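Teleoperating a Dressed Humanoid: Recording Demonstrations With a Covered Arm

Part 3 of the Peltwood bench notes. Assumes the arms are already homed and the glove is paired.
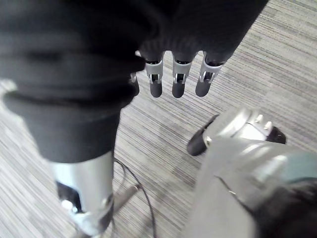

Santosh Kaushik wrote in after part 2 to ask why we don't simply strip the fabric off before recording. His arms run bare, and he finds the wrist tracks the glove more closely that way. He is right about the tracking. The policy will be run with the covering on, though, and a demonstration recorded bare teaches clearances that don't exist once there is cloth at the wrist. Record in the condition you plan to run.

Before you start

Check the covering first. Dark fabric bunched in folds above the hand is fine as long as it stays clear of the finger joints through the full range of the wrist. Roll the wrist to both limits by hand with the motors off. If a fold reaches a finger joint housing, pull the cloth back up the forearm and try again.

Then look at the floor. Any cable within reach of the fingers should be moved or taped down. A thin black cable on striped carpet is easy to lose in the wrist view, and an operator wearing the headset has no other view of it. The same goes for rods, tools and anything else lying on the carpet that is not part of the task.

Setting the neutral pose

1. Lower the arm until the hand hangs with the fingers pointing at the floor.

2. Hold your own hand the same way in the glove, fingers relaxed, and press the left pedal once. This zeroes the mapping.

3. Wait for the tone. If you move before it, the offset is wrong and every grasp will close early.

4. Open and close your hand slowly. All of the robot's fingers should follow without a visible step. A step usually means a stale calibration file in the Jevolari folder; delete it and repeat from step 1.

Keep the working hand clear of the robot's own leg and of the other forearm. The collision model treats each as a rigid capsule and knows nothing about fabric, so it will let the cloth brush a leg segment without complaint. We set the margin to 20 mm for bare arms and add 9 mm when the covering is on.

Recording by remote control

Start the logger, then press the right pedal to begin an episode. Move at a pace you could keep up for an hour. Fast demonstrations look good in playback and train badly, as the finger positions lag the command and the lag gets learned along with the motion.

Pause briefly before contact and again after closing the hand. The trimmer uses these pauses to find the segment boundaries. Press the right pedal again to end the episode, and only then bring the hand back to neutral.

If the fabric catches, stop. Do not work it loose with the glove. End the episode, flag it with the F key and free the cloth by hand with the motors off. Afia Sowah keeps flagged episodes in a separate directory for later — they are useful for training the snag detector, but must not go into the main set.

Recording by hand guiding

Hand guiding suits short, slow motions close to the floor, where the glove operator has trouble judging height. Switch the arm to compliant mode and grip it above the wrist, over the fabric. Do not push on the fingertips. The joint sensors will read the load as contact and the episode will be labelled incorrectly.

Your own hands will appear in the wrist view during hand guiding. Mask them with the Royer script before merging with the teleoperated episodes.

How many episodes

For a single reach and grasp we had usable results at 200 episodes, split between two operators. Below that, the hand would reach the right place and close at the wrong height. Going over 200 helped only when the start positions were varied as well.

Save the calibration file with each batch. Batches recorded in August without one had to be thrown out.

Part 4 covers trimming and replay.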